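The new arm and us
9 December 2020

So it's been six months since Stinau told us the assembly benches were getting a robot arm, and I promised I'd write something once the dust had settled.
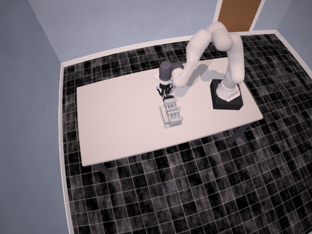 Back in May I was dreading it, I'll admit. Small boxy units are what I've put together at the Sastholm site for years, and I'm quick at it (80 on a good shift!), so watching them plan every move on a computer felt a bit like being measured up for my own replacement. Two of us got asked to help with the planning, though, and I said yes mostly out of nosiness.

Well, I like it more than I expected. My wrists have stopped aching, and I spend my mornings checking finished units and sorting out the awkward ones. What I do miss is the chat. We used to sit elbow to elbow, and now my nearest neighbour is over by the stores.

The pay hasn't moved either, and I've asked twice. They say it'll be looked at after Christmas, so I've put it in my diary.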